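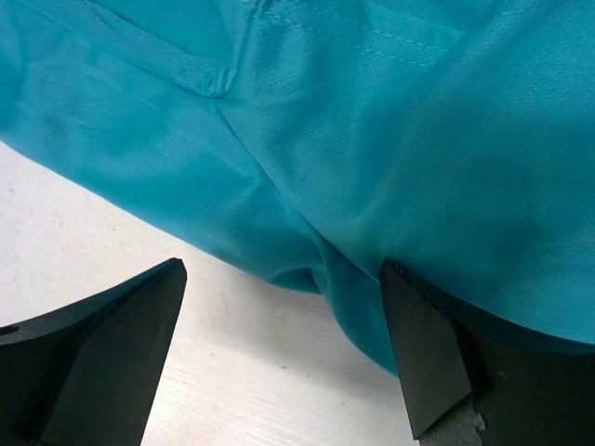 图1 腕部相机视角。右指尖与青绿色网眼面料接触,左指尖与下摆之间仍可见台面。

分类:机器人软件 > 检查记录 > 双臂工作单元
分享 7 评论 16

双臂折叠工作单元 软件侧安全检查表(附批注)

站点:Cudton
控制栈:Warnix 控制器,Hattori 规划模块
检查人:Nerea Zabala
复核:Meinrad Hubmann
日期:2020/11/29
适用范围:控制、感知、规划及日志工具。机械紧固与电气绝缘见另表。

结果代号:合格 / 有条件 / 不合格 / 未检

A 上电前

A1 控制器配置文件校验和与版本库一致
结果:合格
批注:左右臂分别核对。右臂配置文件的注释行与库内不同,参数段一致。注释差异已回滚,免得下次比对时再报。

A2 关节软限位已加载,且小于硬限位
结果:合格
批注:读回值与配置逐项比对。肘关节软限位沿用二月的收紧值,未放宽。

A3 急停信号在软件侧可见
结果:合格
批注:按下后状态机进入 HALT,复位后停在 IDLE,没有自动续跑。复位必须由操作员二次确认,该逻辑在 Warnix 端,不要在上层脚本里绕过。

A4 夹爪线缆余量与规划模型中的禁入体积相符
结果:有条件
批注:线缆在臂外侧成环,模型里用胶囊体近似。近似体只跟随连杆,不跟随线缆自身摆动。大幅抬肘时先以低速档跑一遍。
复核批注(M.H.):同意有条件放行。胶囊体半径改为可配置项,不要写死在源码里。

B 感知

B1 腕部相机与俯视相机时间戳同步
结果:合格
批注:共比对 1,086 帧,无丢帧。时间戳取自采集端,不取自消息到达时刻。去年的误判就出在这里,旧脚本已从仓库删除。

B2 手眼标定残差在门限内
结果:合格
批注:左右腕分别标定,残差分别记录。两侧不得共用同一份外参文件,文件名须带臂别。

B3 衣物分割在高光与阴影区的稳定性
结果:有条件
批注:白色台面反光较强时,掩膜边缘向台面一侧外扩。网眼面料的褶皱暗部有时被判为背景,导致下摆轮廓出现缺口。门限未改,先加了闭运算。闭运算会把两指之间的窄缝填上,抓取点计算前须用原始掩膜再核一次。

B4 指尖接触判定
结果:合格
批注:接触由电流与图像共同判定,任一来源单独成立时只记为“疑似”,不触发闭合。左右指分别给出状态,界面上不得合并成一个标志位。单指接触属于正常中间状态,持续超时才报警。

B5 非目标衣物的屏蔽
结果:合格
批注:台面左上区已叠衣物按静态障碍处理,高度取自场景文件。更换叠放位置后须重新生成场景文件,口头通知无效。

C 规划与控制

C1 双臂最小间距监视
结果:合格
批注:监视线程独立于规划线程。人为挂起规划线程后,监视仍可触发减速停机。两爪在台面中部相向作业时间距最小,须以该姿态作为检查工况。
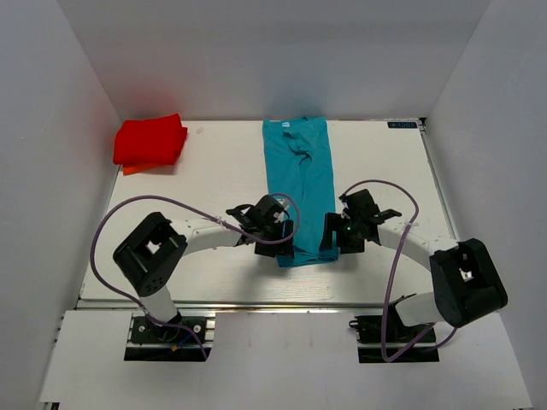 图2 俯视相机视角。两侧夹爪夹持纵向折叠的青绿色衣物下端,左上为叠好的红色织物。

C2 协同夹持时的相对速度上限
结果:合格
批注:限的是两夹持点的相对速度,各臂末端速度另有单独上限。Hattori 模块默认只检查后者,前者须在启动参数中显式打开。检查时确认启动日志里有 rel_vel_guard=on 一行,仅看配置文件不算数。

C3 夹持力上限与面料档位对应
结果:有条件
批注:薄型面料用低档。档位由操作员手工选择,程序没有防错。已提需求:选择结果写入任务头,任务头缺该字段时拒绝启动。需求未实现之前,由第二人口头复述档位。

C4 一侧夹爪滑脱后的处理
结果:合格
批注:模拟滑脱 16 次,左右各半。另一侧均先减速再停,未出现继续拉拽。停机后夹爪保持当前开度,等待操作员指令。自动松开的旧选项仍在菜单里,已置灰,下个版本移除。

C5 轨迹重规划时的连续性
结果:不合格
批注:在折叠动作中段触发重规划,新旧轨迹衔接点有加速度跳变。跳变幅值低于急停门限,但足以使悬空的布料摆动,进而使分割结果抖动,再次触发重规划。两者形成循环,日志中可见连续触发。
处置:折叠动作期间禁用重规划,改为停机后由人工恢复。缺陷单已转 Brundwood 组。
复核批注(M.H.):禁用开关要进配置并受校验和保护,不接受命令行临时参数。关闭缺陷单之前,本项维持不合格。

C6 指尖最低高度
结果:合格
批注:以台面拟合平面为基准,不以机座坐标为基准。台面前缘型材高出的部分单独建模。
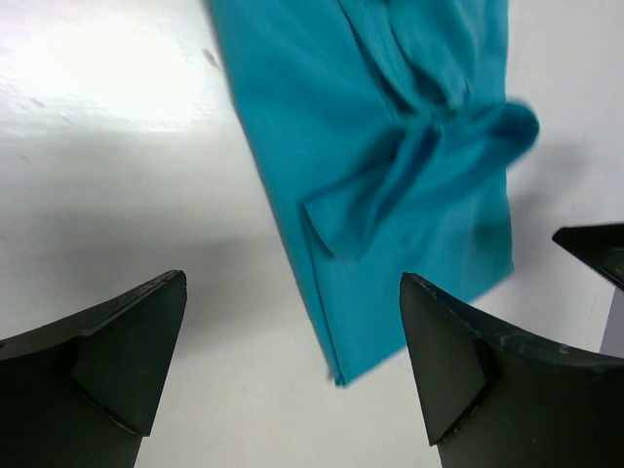
D 日志与工具

D1 各相机画面与关节数据可按同一时钟回放
结果:合格
批注:回放工具在布料运动模糊的帧上不再跳帧,问题原为解码缓存所致,补丁已合入。

D2 日志分区余量
结果:合格
批注:保留时长 168 小时,到期按任务整体清除。含报警的任务须先归档,归档标志未置位时清除脚本应退出并返回非零值。已验证。

D3 操作员界面上的臂别标注
结果:合格
批注:左右一律以操作员面向台面为准。腕部画面里的左右指以该腕相机画面为准,界面上加注“画面左”“画面右”。邻臂指尖进入本臂腕部画面时,标注层不得给它分配本臂的指别。

D4 仿真与实机参数开关互斥
结果:合格
批注:同时置位时启动失败,错误信息可读。

D5 版本回退演练
结果:未检
批注:备用控制器不在站点,顺延至下次检查。

未关闭项

A4 线缆近似体半径改为可配置。负责:Zabala
B3 闭运算后增加原始掩膜复核,补单元测试。负责:Zabala
C3 面料档位写入任务头。负责:Hubmann
C5 重规划衔接点加速度跳变。负责:Brundwood 组
D5 版本回退演练。负责:Hubmann

放行意见:限低速档运行,折叠动作期间重规划保持禁用,操作员不得离开急停按钮可及范围。C5 关闭后重做 C 段全部项目,A、B、D 段只重做未关闭项。

标签:双臂协同 柔性物体 运动规划 手眼标定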